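How do you teach a robot to pick something up?

You can't tell a robot arm to "put that on the tray" and expect it to know what you mean. It needs to be shown, a bit like you were shown how to tie your shoelaces. Kilian Bachmann teaches robot arms at a workshop in Brovness. He spends most of his day moving things from one place to another, very slowly.

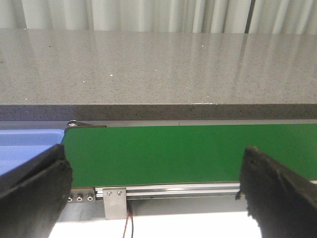
SHOWING BY HAND

One way is to take hold of the arm and move it yourself. The motors go soft so that the arm is easy to push. Kilian guides the gripper over to the conveyor belt, closes the two black fingers, lifts, and moves across to the blue tray. While he does this, the robot records how far each joint has bent. The small camera near the gripper records what the fingers are pointing at.

One go is not enough. If the robot only sees a job done once, it will try to copy that one go exactly, even if the object has moved. For one job Kilian did 635 goes, starting from a slightly different spot each time. He stops for a rest after every 20.

SHOWING BY REMOTE CONTROL

The other way is to stand back and steer. Konrad Imhof likes this one better. He holds a controller called a Drakis, and when he turns his wrist, the robot turns its wrist too. He watches a screen that shows the belt from the gripper's camera, with a finger in each bottom corner.
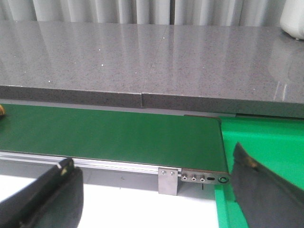 It is harder than it sounds. On a flat screen it is difficult to tell how far away things are, and beginners often close the gripper too early. Konrad says it took him most of July to get good at it. Bad goes are usually deleted, but some are kept if he made a mistake and then put it right - the robot can learn from that as well.

When there are enough goes, a computer looks through them all and works out what they have in common. Then the robot has a try on its own.

WORDS TO KNOW

Gripper: the part of a robot that holds things.
Joint: a place where the arm bends, like your elbow.
Demonstration: one go at showing the robot a job.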